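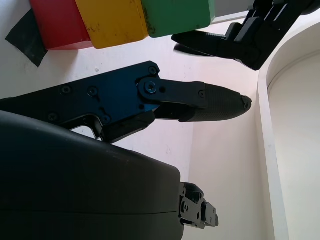
Household Readiness: Water, Food and Light
Plesthorpe Office of Civil Defense

Residents are asked to be able to manage at home without outside help in the event of armed conflict, sabotage or a long interruption of public services. The following applies to apartments and houses alike.

Store drinking water in clean containers with tight lids. Keep them in a dark closet and write the filling date on each one. Refill every November.

Choose food that can be eaten cold. Canned beans, fish, crackers and dried fruit are suitable. Plan for 2,000 calories per adult per day, and place newer cans behind older ones.

Keep a hand-crank or battery radio in the kitchen, with spare batteries taped to the back. Test it for 15 minutes twice a year.

Do not use camp stoves or charcoal grills indoors.

Tape over windows does not stop glass from breaking. If the warning signal sounds, move to an inner room or to the assigned shelter.

Printed copies of this page are available at the Muriithi Street office, Room 242, on Thursday mornings. Contact: Faith Koech, Household Guidance.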